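Moving our file shares off the old server

February 6, 2023
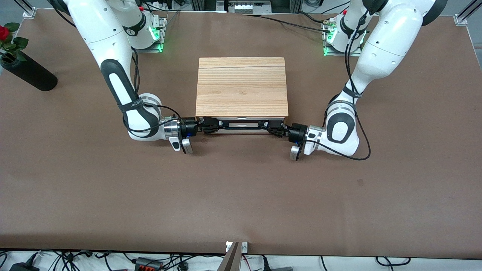

Two arms over the table, box near the middle.

I finally finished retiring the last Windows file server in our office, so I'm writing down what I did while I still remember it. Most of this is for me. If you have an old server with shares on it that has been renamed a couple of times, some of it may help you too.

The old machine was called Belislow. It ran Server 2012 R2 and held the department shares, two printers and a scheduled job that copied reports to an accounting folder every night. The new one is called Serrano and runs Server 2022. I set it up in November and then left it alone for longer than I meant to, since other things kept coming up.

The plan was simple. Copy the data with robocopy, recreate the shares, point the old name at the new server, and turn the old server off. The copy was the easy part. I ran it with /MIR and /COPYALL a few times during the week so that the last pass would be short. The final pass took six minutes.

Permissions were worse. The share permissions and the NTFS permissions on Belislow had been set by at least three different people over the years, me included. I exported the share list from the registry (HKLM\SYSTEM\CurrentControlSet\Services\LanmanServer\Shares) and found 79 shares. I would have guessed twenty. A lot of them pointed at folders that no longer existed, and several were for people who left before I got here. I made a spreadsheet, sent it to Judite Morais in operations, and she marked the ones still in use. That cut the list down a lot. The ones she didn't recognize I left unshared on the new server, and so far there has been one complaint.

Then the name. I wanted users to keep typing \\belislow because it is in hundreds of shortcuts and in more Excel links than I want to know about. A plain CNAME in DNS gets you part of the way, but Kerberos doesn't like it unless the service principal name is there too, and you end up falling back to NTLM or getting an error saying a duplicate name exists on the network. What worked was this, run on the new server after the old computer account was renamed:

netdom computername serrano /add:belislow.ourdomain.local

That adds the alternate name and registers the SPNs. After that, setspn -L serrano showed both names. Make sure the old computer account really is out of the way first. I had renamed Belislow but there was a stale HOST entry still sitting on the account, and I spent most of an evening on it. setspn -X will find the duplicates for you. I should have run that first.

Clients also needed a klist purge or a reboot before they behaved. Most people reboot in the morning anyway.

The nightly job was the part I got wrong. It was a scheduled task running under a service account, and the script had a drive letter in it, mapped in the script with a password in plain text. I rewrote it with UNC paths and moved it to a group managed service account. It ran fine by hand and failed on schedule. The account needed "Log on as a batch job" and our group policy was overwriting the local setting every time it refreshed. I added the account to the policy and it has run every night since.

We also have Urkeo for backups, and it keeps track of machines by an internal ID and ignores the name. It carried on trying to reach the old server and sent 200 alert emails over a weekend before I saw them. If you use it, disable the old agent before you shut the machine down — the console won't let you remove a job cleanly when the agent is offline. I had to turn Belislow back on just to do that.

Printers I moved with the Print Management export. One driver was too old to import, so I installed the vendor's current one and made that queue again by hand.

Things left to do:

The old VM is powered off but still on disk. I'll keep it until the end of the quarter and then delete it.

SMB1 is off on the new server. One scanner on the 2nd floor can't do anything newer, so it sends to email for now. I don't want to turn SMB1 back on for a scanner.

I'd like to get DFS namespaces going so that the next move doesn't involve any of the naming business. I said the same thing last time.

Recent posts
Skirkance VPN client and split DNS
Finding out what is still using NTLM
WSUS cleanup that takes all night
Notes on group managed service accounts
Why my DHCP failover kept going into recover wait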